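Setting up your Hullari watchlist
Section 2: Following shows and recording quiz nights

Before you start, sign in to Hullari on the television itself. The phone app can change a watchlist but can't create one.

1. Open the Guide and choose Follow a show.
2. Type the first few letters of the title. For older anthology series, pick the right run from the list, as remakes are listed separately.
3. Choose New episodes only or All episodes.
4. Press Save. A star appears beside the title.

Note: a watchlist holds up to 80 shows. Finished series count toward the limit until you remove them.

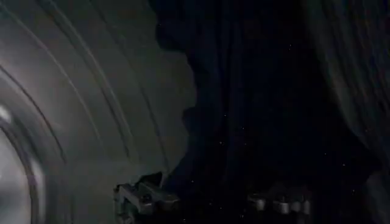 Can two people in the same house keep separate watchlists?

Each profile has its own list, and you switch between them from the Guide menu. Recordings are shared by every profile.

Recording a weeknight quiz

5. Highlight the program and press Record.
6. Select Series, then set the finish to run 2 minutes late. Final rounds often go over.
7. Set Keep to Until watched.

Caution: choosing Keep latest deletes the older episode as soon as a new one starts recording, even if you're partway through it.

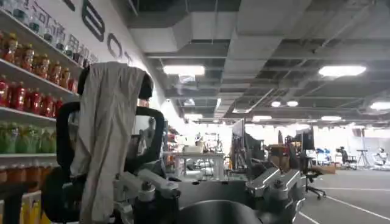 Reminders are switched off when you first set up a profile. To turn them on, open Alerts and tick Phone, Television or both. Phone is the better choice if you tend to be busy elsewhere at start time, say with a grayish-beige cloth to hang up and both hands full. A reminder stays on the phone until you dismiss it.

8. Choose how early the reminder should arrive.
9. Press Test. If nothing shows up, check that Hullari is allowed to send notifications in your phone's settings.

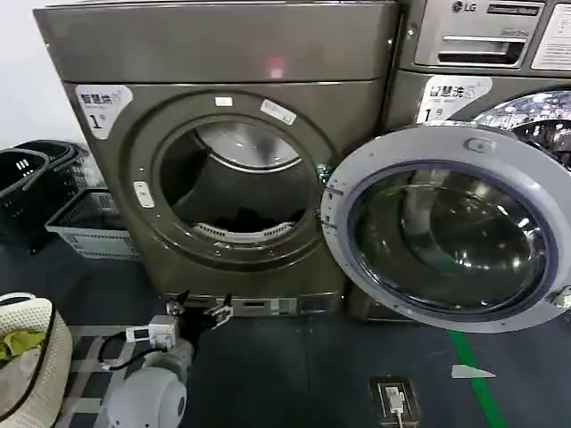 Vanderleia Teixeira

Hiding spoilers

10. Open Alerts, then Results and recaps.
11. Turn on Hide until watched. Episode summaries and winners' names are covered with a grey bar.
12. Repeat for each profile.

Note: this setting doesn't cover headlines from the Fudstead news panel. Turn that panel off under Home screen.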